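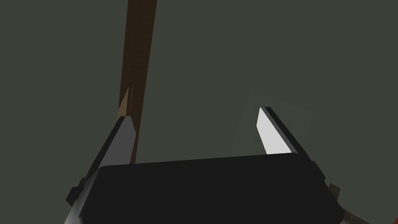

Ticket 3830: Spoiler tags not hiding text in the Ekwood recap threads
Opened by: Omolara Iyamu
Assigned to: Corey Cosgrove
Status: Fixed, watching

Omolara wrote:
Hi Corey, sorry to pile on when you've already got so much going on! I was catching up on the Ekwood reunion thread on my phone last night, and the spoiler boxes were wide open. I hadn't seen the episode yet, so now I know exactly who walks out on whom at dinner — and I'd been saving that one all week. On my laptop the same posts are covered up the way they should be.

Corey wrote:
Oh no, I'm so sorry about the dinner! I tried it on my own phone and got the same thing, but only from page 8 of the thread onward.

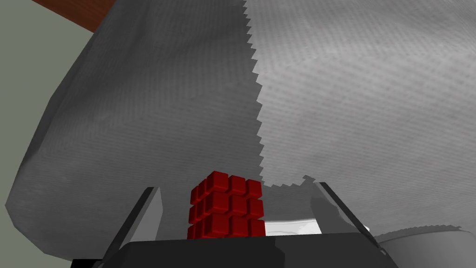

Those later pages all load through the new mobile layout we turned on in March, and it looks like the layout skips the spoiler code whenever a post also quotes somebody. Analyn Tiongson found 1403 posts that fit, mostly people quoting each other's finale guesses (you're a chatty bunch, and we love you for it).

Update, 2026-08-18:
I've put the old spoiler code back for quoted posts and cleared the saved pages. Nestor Pascual checked 10 of the worst ones on his phone and every box stayed shut until he tapped it. If yours still shows open, please close the app all the way and sign in again before you write back.

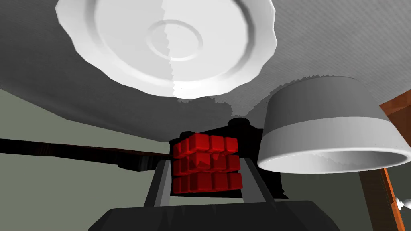 Do I need to go back and retag my old recap posts?
Your tags are still saved with each post, so you can leave them just as they are — the fix covers old posts and new ones.

I'll keep the ticket open through the next Ekwood episode.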